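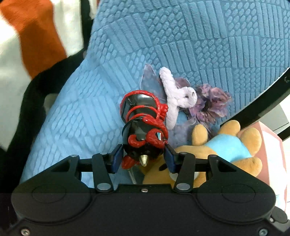
Red cord on glossy black, a pairing I never tire of.

Posted in: Making & Mending, Odds and Ends

I have fallen completely for string. Cord, twine, rope, braid, the waxed stuff that sticks to your fingers, all of it! It began in May, when I was trying to tie down a tarpaulin over the log pile and did what I've done my entire life, which is loop the thing round and round until it looked too embarrassed to come undone. By morning the tarpaulin was in the hedge.

So I went to Goossens, the hardware shop at the bottom of the hill in Stasside, and bought a reel of cord and a second-hand knot book from the box by the till. The book has 213 pages and the previous owner had written "NO" in pencil next to two of the diagrams. I've tried both and I agree with them.

The first knot I learned properly was the bowline. I knew the rhyme about the rabbit and the tree from when I was small, but I'd never got it to work because I was starting with my loop the wrong way over. Once I'd turned it round, the whole thing dropped into place and I sat on the kitchen floor tying it again and again, on the table leg, on the door handle, round my own ankle. It holds like anything, and then you push the back of it with your thumb and it just lets go. What a thing to have gone this long without.

Next came the trucker's hitch, which fixed the tarpaulin. It gives you a sort of pulley made out of nothing but the line itself, and you can pull it so tight that it hums when you flick it. I did all four corners and then went out in the rain to admire them.
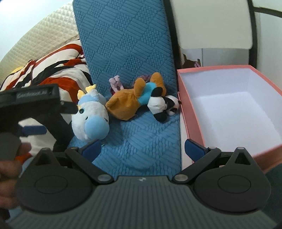 3 min read

After the useful knots came the pretty ones, and this is where my evenings have gone. Wrapping, whipping, Turk's heads, flat sennits. If you own a jar, a torch, a walking stick or a bread knife with a dull handle, you can put cord round it and it will look better. I've done the garden trowel in green and the watering can handle in natural jute (scratchy, a mistake, it's coming off).

A few words on materials, as I've now used enough to have opinions. The Takitz braid is my favourite for handles. It's soft, it lies flat and the colours are lovely and strong, especially the dark red. The Grallex is stiffer and a bit shiny, so small knots spring open while you're working, but for anything outdoors I'd choose it every time. My big reel is 394 metres long and I honestly thought it would see me out. I'm well past halfway.

Things I wish I'd known at the start: cut more than you think. A wrapped handle eats cord at a frightening rate, and a Turk's head that you follow round three times needs far more than one that goes round once — I ran out with a thumb's width left to cover and had to unpick the lot. Keep a blunt needle handy for tucking the ends. And practise with two colours if you can, so you can see which strand is going where. With one colour I get lost at the second crossing every single time.

I also love that so many of these knots are the same knot in a different coat. The sheet bend is a bowline that has wandered off to join two ropes. The clove hitch with an extra turn becomes something you can hang a hammock from. You learn one and find you've half learned its cousins.

At the moment I'm working on a doormat. It's a big flat oval woven from thick old rope, and the middle looks splendid, while the left side has a bulge in it that I keep chasing from one loop to the next. I pushed it out to the edge last night — and this morning it was back in the middle. The book gives the mat a single page and a cheerful drawing. I'm going to try pinning it to a board before I tighten the next round.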